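Julho
Por Randa Kassab

Apontamentos da aula 4: sensores de temperatura, ou porque é que o número no mostrador merece alguma desconfiança

Na aula passada ficámos a meio da conversa sobre a Pt100, e como vários de vocês me vieram perguntar coisas no corredor (boas perguntas, aliás!), volto um pouco atrás antes de avançarmos para os transmissores.

Uma Pt100 é uma resistência de platina que vale 100 ohm a 0 °C e que sobe cerca de 0,385 ohm por cada grau. Parece pouco, e é mesmo pouco. Pensem agora num cabo comprido, daqueles que atravessam uma nave inteira até ao quadro: se os condutores somarem um ohm, numa ligação a dois fios a leitura fica mais de dois graus acima do valor verdadeiro, e o sensor não tem culpa nenhuma. Com três fios, o instrumento compensa o cabo, desde que os condutores sejam iguais entre si. Com quatro fios, a corrente vai por um par e a tensão mede-se no outro, e a resistência do cabo praticamente deixa de contar.
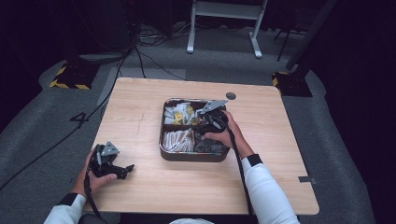
Tabuleiro escuro com compartimentos, pousado numa mesa de madeira clara.

Passemos ao termopar, que trabalha de outra maneira. São dois metais diferentes unidos numa ponta, e a tensão que medimos depende da diferença de temperatura entre essa ponta e a outra extremidade, a que chamamos junção de referência. No tipo K andamos pelos 41 microvolts por grau, perto da temperatura ambiente. Se a régua de bornes estiver a 25 °C e o instrumento não fizer a compensação, a leitura vem baixa, e vem baixa nesse mesmo valor, mais coisa menos coisa. Já vi gente muito competente trocar o sensor por causa disto (eu incluída, no meu primeiro ano na Pevmont, e ainda hoje me lembro da cara do chefe de turno).

Outra coisa: o cabo de extensão tem de ser do mesmo tipo do termopar. Cabo de cobre comum entre a sonda e o quadro cria uma junção nova onde ninguém a quer, normalmente na cabeça de ligação, que costuma estar bem quente.
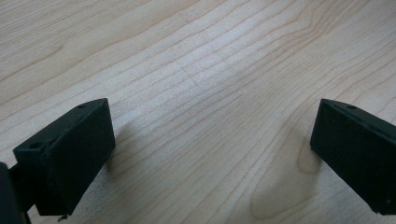
Quanto à montagem, a profundidade de imersão é o ponto em que mais se facilita. Uma bainha curta num tubo largo perde calor pela haste e acaba por indicar um valor a meio caminho entre o fluido e o ar da sala. Como regra prática, costumo pedir uma imersão de pelo menos dez vezes o diâmetro da bainha, e mais ainda quando se mede um gás.

Falta a saída de 4 a 20 mA. Num transmissor regulado de 0 a 200 °C, 12 mA correspondem a 100 °C, e cada miliampere vale 12,5 graus. Façam esta conta à mão algumas vezes, vale mesmo a pena, mesmo que o autómato depois a faça por vocês.

Para a próxima aula tragam resolvido o exercício 2 da ficha Poltia e leiam as páginas sobre tempo de resposta. Começamos por aí, e depois ligamos uma Pt100 à bancada com três e com quatro fios para comparar as leituras.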